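Drerbridge Kitchen Notes
Wooden boards, spoons and the stuff I rub on them

Last updated February 2018
791 shares | 3 comments

I ruined my first good cutting board in under a year. It was a wedding present, a lovely thick maple thing, and I treated it the way I treated every plate in the house, meaning it went into the dishwasher whenever there was a gap. By spring it had a split running in from one end that you could post a letter through. My aunt took one look and said, "Tamsin Hollis, you've cooked it." She was right, too!

So I've been a bit evangelical about wood ever since. People write and ask me what I do with my boards, and I keep typing out the same email, so let me put it all in one place.

Washing first. Hot water, a drop of dish soap, a brush or the rough side of a sponge, and go with the grain. Wash both sides even if you only used one. I skipped the back for ages (it looked clean, why bother?) and my boards kept cupping like potato chips. One face gets wet and swells, the other doesn't, and there you are chopping onions on a seesaw. Then rinse fast, rub it hard with a dish towel and stand it on its edge. Don't lay it flat on the counter and don't lean it against the wall behind the stove, where it'll bake.

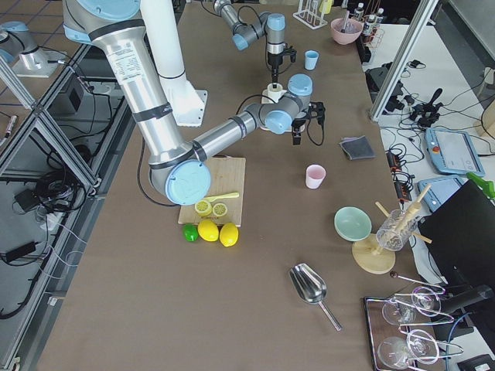
If your board is already cupped, put the hollow side down on a damp towel overnight and see where you are in the morning. I've rescued two that way and failed with a third, which now lives under a houseplant.

Smells are the next thing everyone asks about. Garlic and onion are the worst. Coarse salt and half a lemon will shift most of it: scatter the salt, scrub with the cut side of the lemon, leave it five minutes, scrape the gray slush into the sink and rinse. For fish I go over it a second time with white vinegar straight from the bottle. If it still smells after that I just keep that board for fish. Life is short.

Beet stains? They fade. I used to chase them with all sorts of things and I've stopped.

Now for oil, my favorite part. Use food-grade mineral oil from the drugstore, the cheap one. Please don't use olive oil or whatever you fry with, it goes sticky and then it smells like old crayons. A 500 ml bottle lasts me well over a year and I do every board, spoon and rolling pin in the house, plus my neighbor's salad bowl when she remembers to bring it over. Warm the bottle in a mug of hot water for a bit, pour a good puddle on the board and spread it around with your hand. It should look far too wet. Leave it overnight, wipe off what's left, and if it has all vanished by morning, the board was thirsty and you do it again.

New boards I oil once a week for the first month. After that, whenever water stops beading up on them. In winter with the heat on that comes around a lot sooner than you'd think.

I finish with a board cream, and I've tried both the Pinthorpe one and the one from Ploltlow. The Pinthorpe is softer and smells faintly of honey, the Ploltlow sets harder and you have to really lean into it. Either is fine. Or make your own: four parts mineral oil to one part beeswax, melted in a jar standing in a pan of barely simmering water. I do some 200 grams at a time, since my jar won't hold any more.

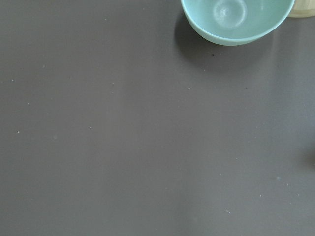

Spoons get the same treatment, only I stand them up in a tall jar of oil, handles down, and flip them the next day. If a spoon has gone fuzzy, give it a rub with 220 grit paper, rinse off the dust, let it dry, then sand once more before the oil goes on. The first wetting raises the grain, so that second sanding is what makes it feel like silk. Same trick on a board with deep knife marks, though start coarser, say 80, and wear a mask.

One last thing about knives. I have an old Voß paring knife that I adore and it was going dull every couple of weeks until I noticed I was scraping chopped parsley off the board with the sharp edge. Turn the knife over and use the spine! My knife now goes months between sharpenings.

In March I'm planning to tackle butcher block counters, including the black ring around my sink, so if you've beaten one of those, leave me a comment.

3 comments

Get Kitchen Notes in your inbox. Enter your email address to subscribe. You can unsubscribe at any time.

This site uses cookies. By continuing to browse you agree to our use of cookies. OK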